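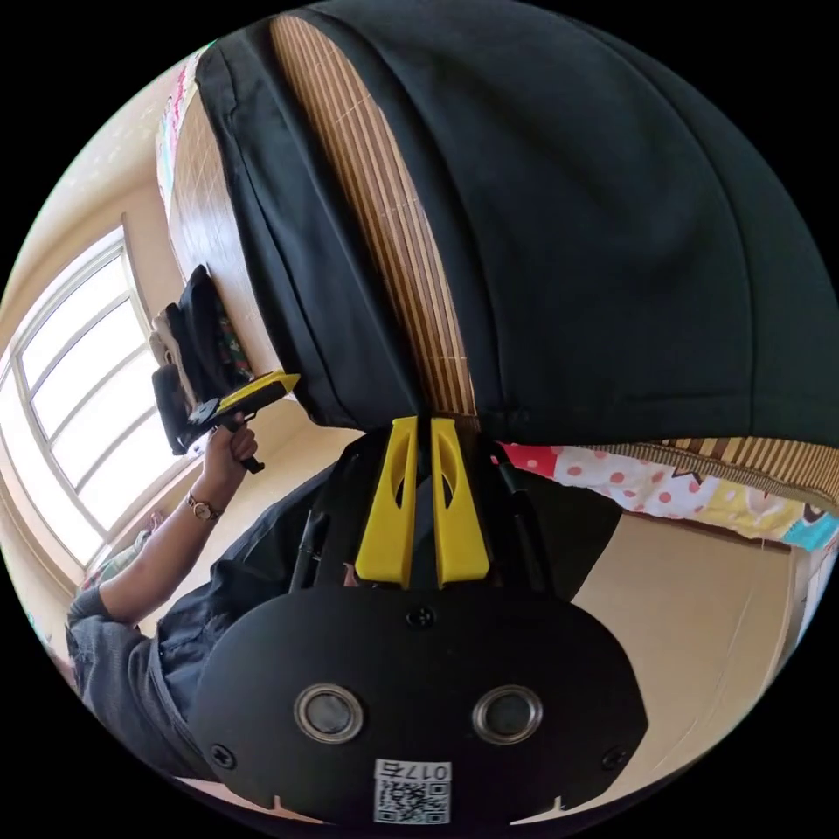 Spotty bedding, stripy mat and a great deal of black cloth. Bright daylight, as you can tell from the window.

I have been putting off the bedroom sort-out since the spring, and by July I had run out of excuses. It was too warm to be sleeping among piles of clothes, for one thing. Every night the pile went from the bed to the chair, and every morning it went from the chair back to the bed, and at no point did any of it get folded. I know I can't be the only person who lives like this!

So I got up early, opened the notebook I keep for this sort of thing (a Kodwood one, squared paper, lovely) and wrote BEDROOM at the top. Then I made tea and stared at the word for a bit.

My rule for clothes is that everything has to go on the bed first. I don't do it drawer by drawer any more. I tried that last year and all I managed was to move my socks about. If it's all on the bed then you have to deal with it before you can lie down, and I am very motivated by lying down.

A word about the mat. We put the woven ones on the bed when the hot weather comes, the striped sort with the bright patterned edging, and I wouldn't be without mine now. It feels cool on the backs of your legs in a way a cotton sheet never does, and it makes a surprisingly good folding surface. It's flat and a bit firm, so sleeves stay where you put them. On a soft duvet everything slides into the dip in the middle and you end up folding a sort of hammock. The one thing I'd say is to wipe it down properly before you start, and check the ends for any scratchy bits if you're folding something fine. Tights, for instance. I have lost tights this way.

Now, black clothes. I own far too many and they all look identical in a heap. I'd pull out what I was sure was my good top and it would be the old one with the paint on the cuff, or one leg of some trousers. Doing them in daylight helps enormously. I used to sort in the evening under the ceiling light and kept pairing navy with black, then finding out at work — not my finest hours. So all the dark things get done first, while the sun is coming in, and the spotty and flowery stuff can wait until later when it matters less.

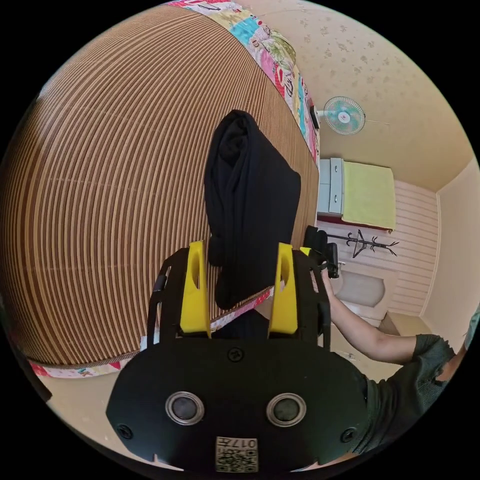 For anything long and floppy I've stopped trying to do it flat in one go. I hold it up by the middle, let it hang for a second so the creases drop, then fold it over lengthways and lay it down. It sounds fussy but it takes no time at all once you've got the knack, and I find it much kinder on thin fabric than slapping it about on the bed. I then do it in thirds so it'll stand up in the drawer. I was very sniffy about the standing-up method when everybody was going on about it, and I take it all back, because I can see every single thing I own without digging.

The drawers themselves I lined with paper from Grarow, which is cheap and smells of nothing, and I put in 4 of those Skevumix dividers. They're all right. They do ping out if you overfill the drawer, and I always overfill the drawer, so we'll see how long that lasts. If anybody has a better sort I'd love to hear about it!

By one o'clock I had 13 things in the bag for the charity shop on Azevedo Road, plus a smaller pile I'm calling "mending", although we all know what happens to mending. Mine is currently in a carrier bag behind the door. There's a hem, two missing buttons and a cardigan I may as well admit is finished.

Bedding was last. I gave the covers a good shake out of the window, put the quilt through on a cool wash and left the fan on to get some air moving. I do like a wall fan for a small room — it doesn't take up any floor, and you can't kick it over on the way to the loo.

I still haven't done the top of the wardrobe. There's a suitcase up there that I'm fairly sure is full of winter jumpers, and I am not opening it in this heat. Possibly September. I did write it in the notebook though, under BEDROOM, and underlined it twice.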